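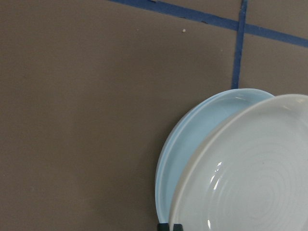

Insaurralde wrote in after a first season with the Trudness to say that the edges held up well in a drafty hall, but that the roll should come with a longer cutting guide. We have passed that on to Tullton, who make it.

Trudness Table Cover is a heavy brown paper sold by the roll for craft tables, church suppers and classroom use. It lies flat soon after unrolling and takes pencil, marker and most glues. The paper is not coated, so wipe up spills soon.

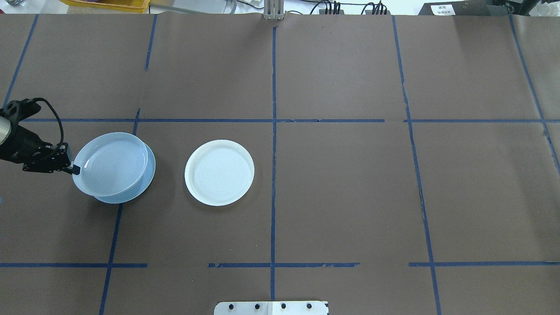

Each roll is 45 inches wide and 53 feet long. One width suits most folding tables with a little to spare on each side. Cut the length you need, let it rest, then fix the corners. The paper takes tape well, and you can divide a large sheet into work areas the way it is done here, with strips of dark blue tape on the brown. Gaps between the strips do no harm.
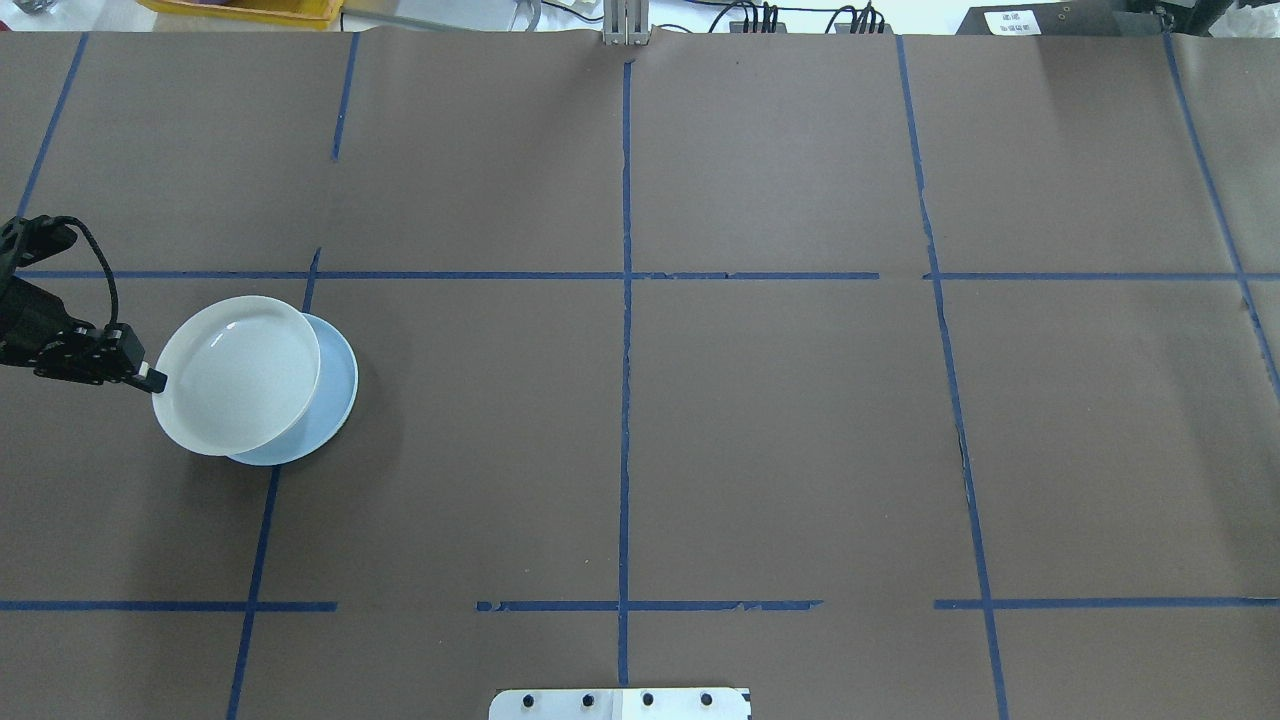 Product notes by Pilar Ojeda
Updated 24 July 2026

We are asked most often about reuse. A sheet used for dry work can be rolled back up and used again. After paint or food, throw it out. Clean paper can go in with ordinary paper recycling in most towns – check locally if there is tape left on it.

Store rolls lying down, away from damp walls. A roll stood on end for a long time gets a crushed edge, and the crease shows when you lay it out.
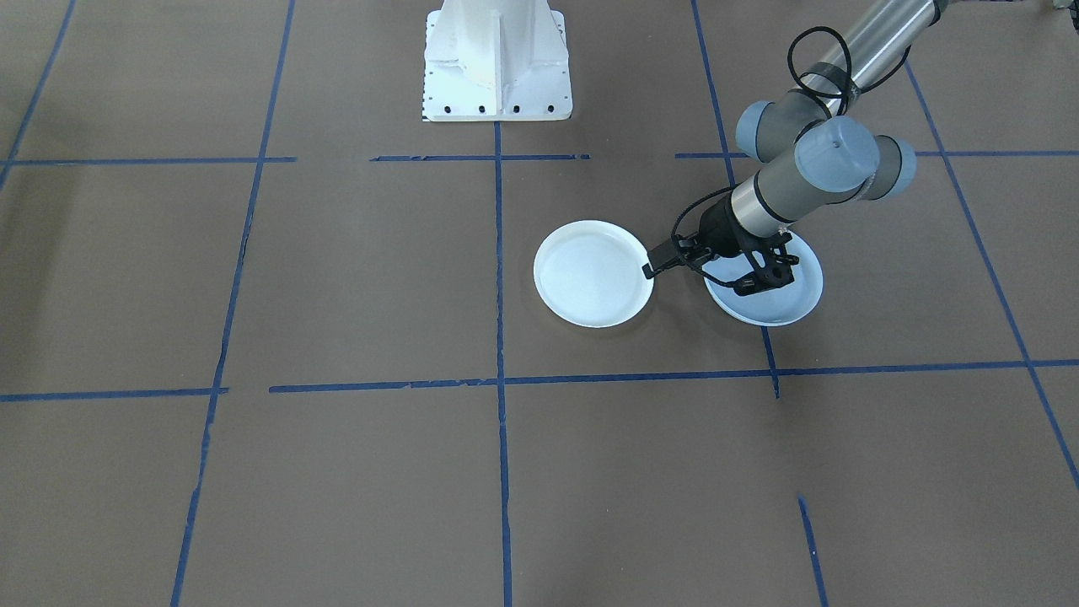
Crushed edges can be trimmed with a straightedge and a sharp knife. If a roll arrives that way, keep the wrapper and write to us for a replacement.

Sold singly or in packs of four. The Ulavora wall holder fits this width and is sold separately – screws included, wall plugs not.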